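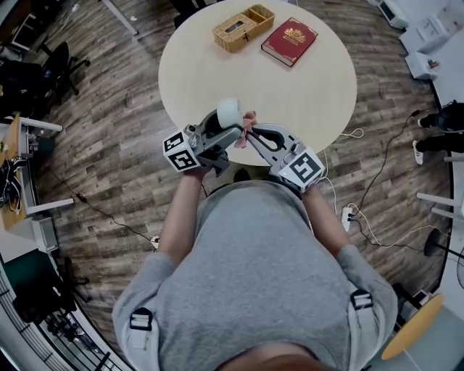

Flirlow Craft Swap - Your Questions

What is the craft swap?
A big, cheerful afternoon where people bring the supplies they don't use and go home with ones they will! Fabric, yarn, paper, beads, ribbon, half-finished kits - if you can make something with it, we want to see it on a table.

When is it?
8/4/21 in the main hall at Brabec. Doors open at noon and we pack up at 4.

Do I have to bring something to take something?
Nope. Plenty of people come to their first swap with empty hands and a big tote bag, and we love that. If you get hooked (you will), bring a bag of your own next time.

How should I sort my stuff?
Fabric folded, please, with the size written on a scrap of paper pinned to it. Yarn goes in clear bags. Tape, glue and scissors can all go in one box. Viera Matoušek runs the fabric tables and she is a wonder with mystery cloth, so ask her if you have no idea what yours is made of.

What can't I bring?
Open paint, anything with moths (check your wool!), and sewing machines that don't run. Working machines are very welcome.

Is there a limit on how much I can take?
Ten items in the first hour, then as much as you can carry. Last April we put out 335 bags of yarn and I went home with far too many of them.

Can kids come?
Yes! Wycliffe Rweyemamu is back with the button table, which has room for 12 kids at a time. Under eights need a grown-up with them.

What happens to the leftovers?
Schools get first pick, and the rest goes into storage for the next swap.

Where do I park?
There are 70 spaces behind the hall. If they're full, try the street by the library - it's a short walk, even with a heavy bag.

Who do I ask about a table?
Catherine Moffat, at the front desk. She has the floor plan and can save you a spot by the window.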